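Ticket 307: Open day demo, arm stops above the blocks and will not grip
Opened by: Malsha Sheikh
Assigned to: Benvinda Valente 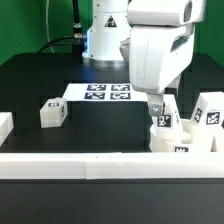
Finger over the block cluster, marker sheet in the middle of the table.

Hello Benvinda, and thank you again for looking after us so kindly before the open day! The families from Horell had just come in when the arm went down to the blocks, stopped a little way above them and stayed put (the children were very patient, bless them). The log says "target pose lost" and then error 186. I restarted the Skitano software 3 times and got the same thing each time. The small cube on the left picks up fine, by the way.

Reply, Benvinda, July 27, 2024
Oh, what a shame, and with visitors waiting! Error 186 means it found a tag and then lost it on the way down. One of the tall blocks is tilted, and the one beside it is leaning too, so please stand them up straight and give them more room. After that, run the table calibration again with the sheet lying flat, and try one pick at slow speed before you let anyone in.

Malsha
Did all of that over lunch. Four picks, four good ones, and the afternoon group got their show. Could we leave this open until the August visit, just in case?

Benvinda
Of course, dear. Status set to monitoring.

Zulavus Help Desk | Contact us | Back to top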